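Home | Laundry | Kitchen | Floors | Contact

How to get yellow stains out of white table linen
By Jozef Van Loon
March

Old tablecloths often come out of the cupboard with yellow patches, mostly along the folds. Bleach is the usual first thought, but it weakens cotton and can turn some stains darker. A long soak does the job on most plain white cotton and linen. Don't use this method on silk, wool or anything with colored embroidery.

You will need a bathtub or a large plastic tub, oxygen-based whitener in powder form, ordinary detergent and a soft brush.

1. Shake the cloth outside and rinse it in cool water. Old starch has to come out first. If the water turns brown, drain it and rinse again.

2. Fill the tub with hot tap water and dissolve the whitener before the cloth goes in. Follow the amount on the package. Undissolved powder can leave spots.

3. Push the cloth under until it is fully covered. A dinner plate on top keeps it down. Leave it for 8 hours, or overnight.

4. Check the folds. If they are still yellow, brush in a little detergent, mix a fresh tub and soak again. The worst one I have done, a banquet cloth 176 inches long from my aunt's house on Zawadzka Street, needed three soaks.

5. Wash on a normal warm cycle with an extra rinse. Keep the load small so the cloth can move.

6. Dry it flat or over two lines. Keep it out of the dryer until you are sure the stains are gone, as heat sets them.

Iron while still damp, starting from the middle. For rust marks, use a rust remover made for fabric and test it on a hem first.

Store the cloth rolled on a cardboard tube, or refold it along different lines every few months. Leave starch out until the day you use it.

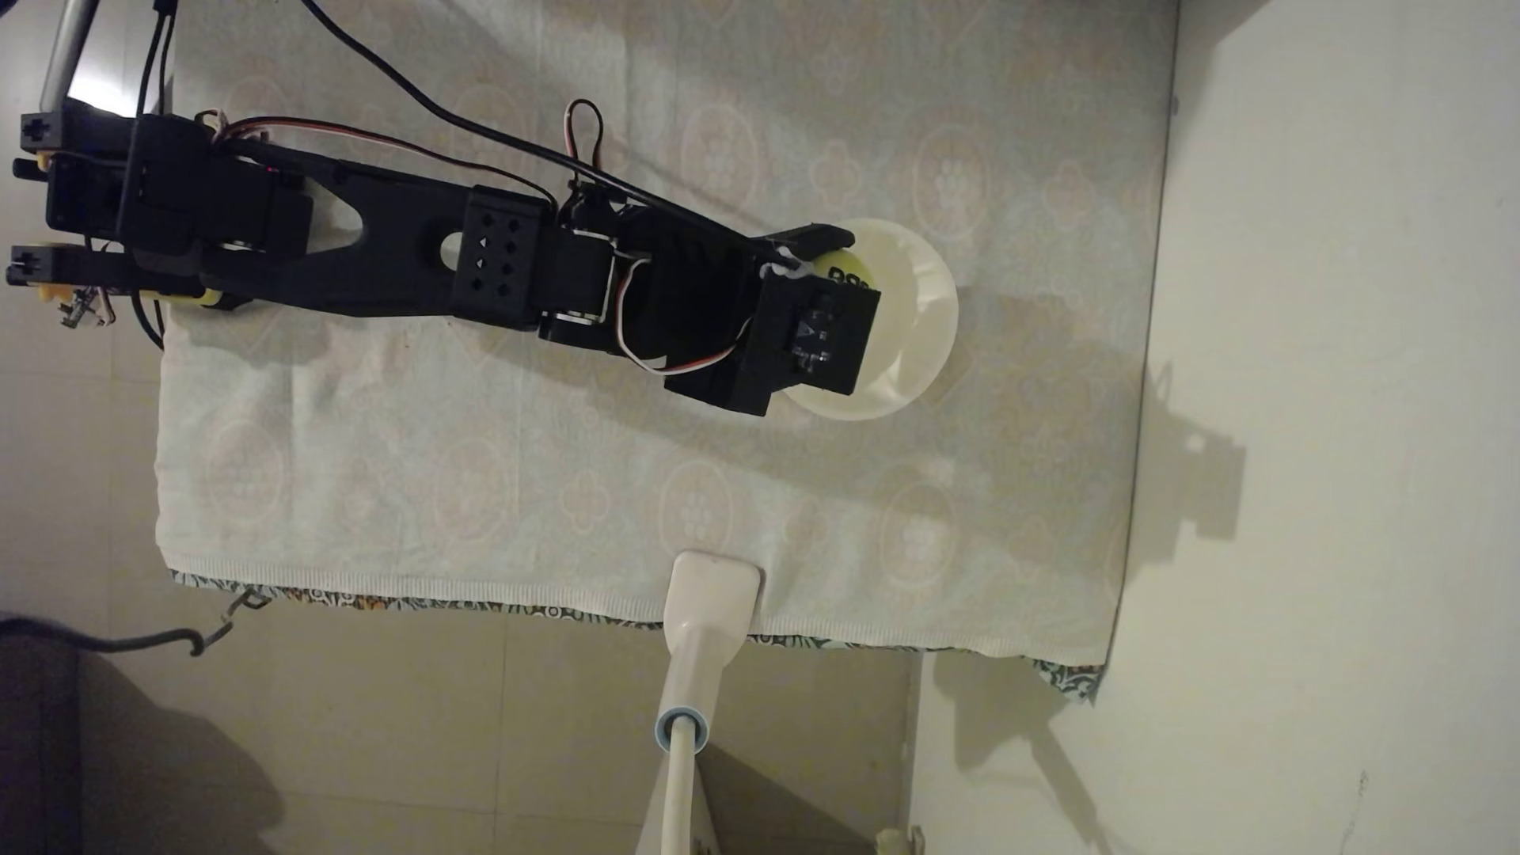 A large white cloth, spread out.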